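Viradeck Simulation Laboratory
Pre-Release Inspection Checklist with Comments: Hetard Manipulation Study
Inspection date: February 12, 2026
Scope: simulated bedroom task, learned grasping policy, 1000 evaluation episodes

1. Scene files load without errors. PASS
Comment: The bedroom set matches the version frozen in August. No assets were replaced after the freeze.

2. Arm starts clear of furniture and walls. PASS WITH COMMENT
Comment: Clearance over the tabletop is smaller than elsewhere in the room. The margin should be stated in the methods section. 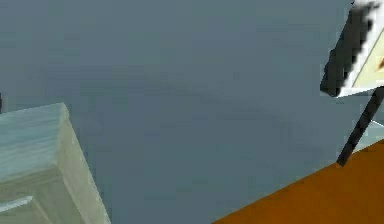 Item 2. Gripper at upper right, above the orange-brown surface.

3. Contact forces stay below the stated limit. PASS WITH COMMENT
Comment: The limit was exceeded in 3 episodes. All are kept in the results and counted as failures.

4. Emergency stop ends the episode and records the cause. PASS
Comment: Tested in both control modes. The log entry must name the mode – this was missing from the previous release.

5. Soft items are handled under the approach rule. OPEN
Comment: The rule requires the gripper to slow down before it comes near bedding. The blanket on the bed is blue, with a black square pad and a tan stuffed toy on it. Speed records for this area are complete for 63 episodes only.
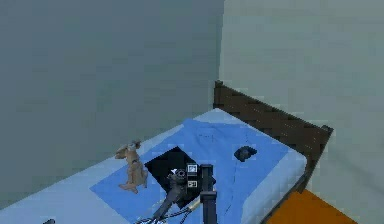
Hrubý replied that the missing speed records should not hold up the release, given that the rule is enforced in the controller and does not depend on the log. Tista disagreed and asked that the episodes be run again with logging turned on, as a reader of the paper would have no other way to check the claim.

6. Results can be reproduced from the stored seeds. PASS
Comment: More than 2 seeds were tried, all with matching outcomes.

Status: release withheld until Item 5 is closed. Items 2 and 3 need changes to the text only.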